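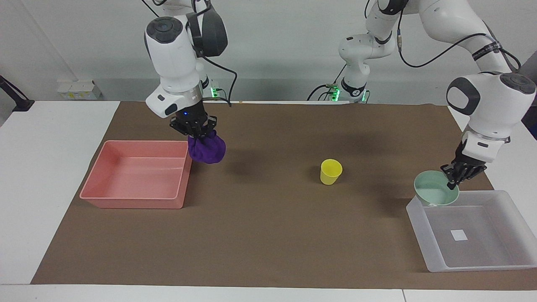

Guadalupe Galindo wrote on Thursday:
> I have read the Urnau proposal twice and remain unconvinced. Our
> members clear tables, sort the dishes and fold the linen in the same
> half hour, frequently while speaking with a resident. A pair of arms
> that handles a bowl and a cloth on a bench is some distance from that.
> Could the working group state plainly which chores it considers
> feasible at present, and which it does not?

Dear colleagues,

The working group thanks Guadalupe for the question and offers the following on its behalf.

The proposal concerns bench sorting only. Two arms are mounted behind a table, and the task is to move small household articles into trays: cloths, cups, bowls and similar pieces. The purple cloth and the green bowl are typical of the load. Rigid articles with a clear rim have given satisfactory results. In the October session at Vulturham, 43 bowls and cups were presented and 30 were placed in the correct tray without assistance.

Soft goods remain the principal difficulty. A cloth can be lifted and moved while bunched, and that is sufficient for sorting. It is not sufficient for folding. Of 16 tea towels presented for folding, 2 met the standard set out in the laundry guideline. The working group therefore does not consider folding feasible at present and has removed it from the scope.

Clearing tables in an occupied dining room was never part of the proposal. The paragraph in the Escobedo summary which suggests otherwise was carried over from an earlier draft and will be corrected.

With respect to labour, the group's position is unchanged. No reduction in kitchen or laundry hours is recommended on the strength of these results. The Fesura site has asked whether it may host a second session using its own crockery, and we favour granting that request, provided that floor staff are consulted on the choice of articles.

Members wishing to comment on the revised scope are asked to reply to the list by noon on Thursday. Comments sent to individual members of the group may not be recorded.

Yours sincerely,

For the Working Group on Domestic Automation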